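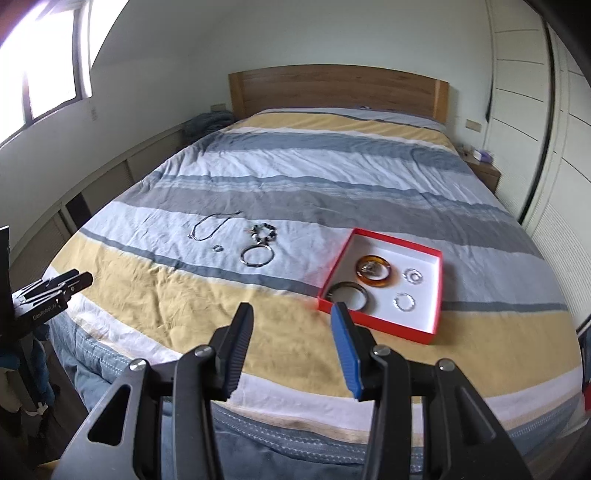

Shih-chieh Lai told the meeting that letting out a spare room should not be treated the same way as running a motel, and asked why a household with one guest bed would need the same paperwork as an owner with a whole street of holiday houses.

The remark drew applause at the Plondthorpe town hall, where residents turned out to hear about the shire's draft rules for short-stay accommodation. The draft would require every property offered for stays of less than a month to be registered, whether the owner lives there or not.

There are 313 short-stay listings in the shire, according to a report tabled with the draft. Most are in Plondthorpe itself, with a smaller number in Suvwood and along the river road. The report does not separate whole houses from single rooms, and several speakers asked for that to be fixed before councillors vote.

Under the draft, an owner would have to give the shire a floor plan, proof of working smoke alarms and the name of a local contact who can be reached at any hour. The contact would need to be able to get to the property if there was a complaint about noise, parking or rubbish. A notice with the contact's phone number would go on or near the front door.

Guest numbers would be capped at eight for a whole house, with children counted. Where the owner lives on site, the cap would be four.

Outdoor areas would be off limits to groups of guests after 11 pm. Spas and fire pits are covered by the same clause. Staff said the hour was chosen to match the noise rules already applied to the caravan park.

Shire officers said the rules were a response to complaints over the past two summers, mainly from the streets behind the foreshore. Cars parked across driveways made up a large share of them, along with overflowing bins left out after guests had gone home. Some callers said they had tried to reach the owner and found the number on the booking site went to an answering service in another state.

One resident of Ferker Street said she had lived beside the same holiday house for years and had never met the person who owns it. She said most of the guests were no trouble. Her complaint was with the bins, which she had ended up taking in herself.

Owners at the meeting were divided. Several said they already did most of what the draft asks and would have no problem signing up. Others were worried about the fee, which has not been set. A table in the draft has a space for the amount, marked "to be advised", and people in the hall returned to it again and again during the evening.

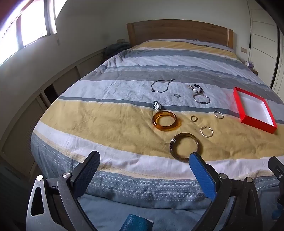
The fee will be worked out once the shire knows how many properties are likely to register, officers said. It is meant to cover the cost of running the register and sending someone out to inspect. A lower rate for owners who live on site is being looked at but has not been promised.

Inspections would be done when a property first registers and after that only if there was a complaint. An owner would get notice of the first visit. Officers would check smoke alarms, exits, pool fencing and off-street parking. They would not be grading furniture or decoration, the meeting was told, after a question from the floor about whether older homes would be marked down.

The rental market also came up. A number of speakers said workers at the hospital and the packing sheds could not find anywhere to live in Plondthorpe and were driving in from Suvwood or further out. They wanted a limit on how many nights a year a whole house could be let to visitors. The draft has no such limit. Officers said a cap on nights was a planning matter and would need a separate process, with its own round of public comment.

A speaker from the Pärn holiday units said visitors kept shops open through the colder months and warned against rules that would push small owners out. She said cleaners, gardeners and the laundry all relied on the trade, and that some of them worked for a dozen owners or more. She asked for the register to be brought in after the summer peak to give people time to prepare.

That request may be met. The timetable in the draft has the register opening in February, with owners given until the end of winter to sign up. Warnings would be issued for the first year and fines would come in after that. Officers said they would sooner help people register than chase them for penalties, but the fines would apply to anyone who ignored repeated letters.

Owners who rent to the same long-term tenant would not be affected. Nor would people who have friends or relatives to stay, or who swap houses with another family without money changing hands. House-sitting is also exempt. Boarders and students staying for a school term fall outside the draft, though a few people in the hall thought the wording on that point was unclear – officers agreed to look at it again.

Bed and breakfasts that already hold a permit from the shire would be moved across to the register without a new application. They would still have to name a local contact and put up the notice.

Booking sites are not bound by the draft, but a registration number would have to appear in any advertisement for a property in the shire. That includes listings on social media and cards in shop windows. Staff would check advertisements from time to time and write to owners where the number was missing.

Copies of the draft are at the shire office, the Plondthorpe library and the Suvwood general store. Written comments can be left at any of the three or sent by post. Comments should include a name and street address, and say whether the writer owns, lives next to or rents a short-stay property. Street addresses will be removed before the comments are published.

A second meeting will be held in the Suvwood hall. Parking is at the rear, off the lane, and the side door will be open for anyone who cannot manage the front steps.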